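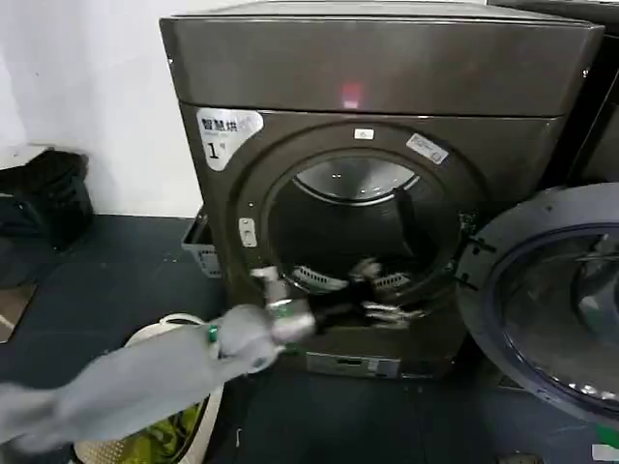
Wandlow Tenants Group Questions Building's "Smart" Laundry Fees

WANDLOW, 24/12/2020 -- The Wandlow Tenants Group today asked building manager Brotico to show its math before raising laundry fees in March.

Brotico says new "smart" dryers will cut energy use enough to justify a $12 monthly charge for each apartment. The group has asked twice for the test results and has received a brochure.

"A sticker with the word smart on it doesn't dry towels any faster," said Lucero Quintero, who speaks for the group. "If the savings are real, put the power bills on the table."

The building has 400 apartments. Under the plan, tenants who wash at home or use the Cokis laundromat would pay too -- a point the brochure skips.

The group wants the fee put on hold until the bills are released.

Contact: Haruna Sakamoto, Wandlow Tenants Group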